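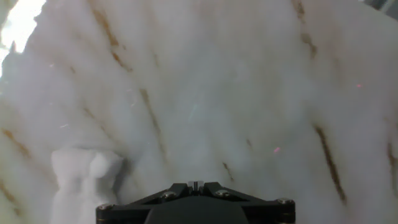
I keep my home computer stuff on a corner of the workshop bench, so most of these tips got worked out with a screwdriver in one hand and a mug in the other. They're for people like me, who aren't programmers but do end up looking after a pile of small free programs — the label maker, the cut-list thing, the app that nags me about the furnace filter. Take whatever's useful!

## Write down what you installed

I've got a paper notebook for this and I'm not sorry. Name of the program, where I downloaded it, the month, and what I wanted it for. That last bit matters most. When I went through the old laptop in November I found three programs I couldn't explain at all, and one (Prilon, which I use for sizing shelves) that I'd installed twice in two different folders. No wonder my saved shelves kept going missing.

## Export before you update

Before any update I save a copy of my data in the plainest format the program offers. Usually that's CSV or plain text. Prilon hides it under the File menu, way down at the bottom, and it takes maybe a minute. I name the file with the version number I'm leaving, so if the new one misbehaves I know which installer to go dig up.

And keep that old installer! I have a folder called "previous" with the last version of everything in it. It's up to 300 megabytes now, so it all fits on the cheapest thumb drive in the drawer.

## Pick one evening for updates

Mine is Friday, after dinner. I used to click yes every time a box popped up, and then I'd be standing there with a board half marked and the program restarting. Now everything waits. I set a kitchen timer for 45 minutes and whatever isn't updated when it rings can wait another week (security fixes go first, obviously, so they never get bumped). 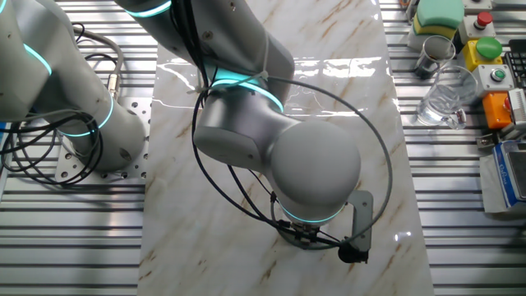 ## Read the release notes, at least the top

I skip most of it, to be fair. What I look for is the word "removed." Trisutwood dropped its inch fractions in version 4 and went decimal only, and the note said so in the second line. I missed it and spent a whole evening thinking my tape measure was off. There's a setting to bring fractions back, under Display.

## Print your shortcuts

Make a list of the keys you use in each program, print it big, and stick it inside a cabinet door with painter's tape. Mine has 20 on it and I still look. Leave white space at the bottom, you'll be scribbling more in by the end of the month.

## Say thanks, or chip in

Most of these little programs are one person's spare time. If there's a donate button I press it when I've used the thing for a full project — the price of a box of screws is what I go by. If there isn't one, I send a short note saying what I built with it. I got a really nice reply about my boot bench that way.

Next on my list is moving the label templates out of Skornemham and into something that runs without an internet connection. The Wi-Fi out here drops whenever the dryer is on.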